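Arm going in at our kitchen -- what happens to the prep and packing jobs?
Posted in Workplace > Automation. 2 replies

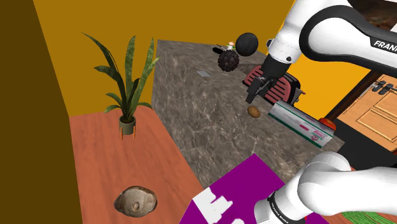
I work in the prep kitchen at Fliddale, on the early shift. There are ten of us on the rota, eight on a normal day. In November management told us a robot arm would be taking over part of the picking and setting-out work, meaning the job of lifting mixed items off the counter and putting them where the next person needs them. The supplier is Letard and the site trial is meant to run for six weeks. So far all we have had is a briefing with a simulation shown on a screen.

I am not against it. The reaching and turning is what gives most of us sore shoulders. What I would like to know from anyone who has been through this:

Does the work go, or does it change into something else?
Who sorts it out when the arm stops?
What should we be asking before the trial starts? Our meeting is on 12/16/23 and I have been asked to bring a list.

We have a staff rep but she covers the warehouse as well and has not dealt with an arm before.

fliddale_earlies

benchfitter

I was on the line at Wondside when two arms went in on small-item handling. Taking your points in order.

The work changed more than it went. Before, each station had one person picking and one packing. Afterwards one person looked after both arms and did the exceptions by hand. Exceptions were anything the gripper could not hold reliably: thin flat things lying on a hard surface, round things that rolled, boxes sitting at an angle against something else. A card flat on a worktop is a nuisance for a two-fingered gripper, as there is no edge to get hold of. Expect these to come to a person, and expect them to come in batches, usually when you are doing something else.

Simulation is useful for checking reach and for seeing whether the arm will clash with the furniture. It is less useful for grip. Friction, soft packaging and damp produce are all approximated. Our pick rate on the floor was well under what we had been shown, and it took the whole trial to close part of the gap. If targets are being set from simulated figures, ask for them to be left open until there are real ones.

Stops: get it in writing who is allowed to clear and restart. At our place it was left vague and the result was that whoever stood nearest did it, with no training and no extra pay. It was later made a named duty with a higher grade.

For your list I would put:

-- the risk assessment for the actual cell, with the actual gripper and the actual items, not the arm on its own
-- where people may stand while it is moving, and whether that is marked on the floor
-- how long it may be stopped before the shift goes back to manual, and who decides
-- whether the stop log counts against individuals
-- how cleaning is done round the base and joints, and whose time it comes out of
-- whether anyone is losing hours during the trial itself

The fourth one caused most of the bad feeling with us. Stops were recorded by operator, so people were slow to press the button.

On shoulders: yes, less reaching. More standing still and watching a screen, though, and we had complaints about backs and eyes instead. Ask for rotation, two hours at most.

cropper_nights

We had one on nights at Cropper. It was fine once they stopped moving the bench. Every time somebody shifted the counter over to sweep behind it, the positions were out and it had to be set up again. Bolt it down or mark the feet with tape.

Don't know about the pay side, ours was agency.

fliddale_earlies

Thanks both. The stop log had not occurred to me and I have moved it to the top. I asked about grading and was told it would be reviewed after the trial, so I will ask for a date. Our counter is on castors at the moment, so that goes on the list too.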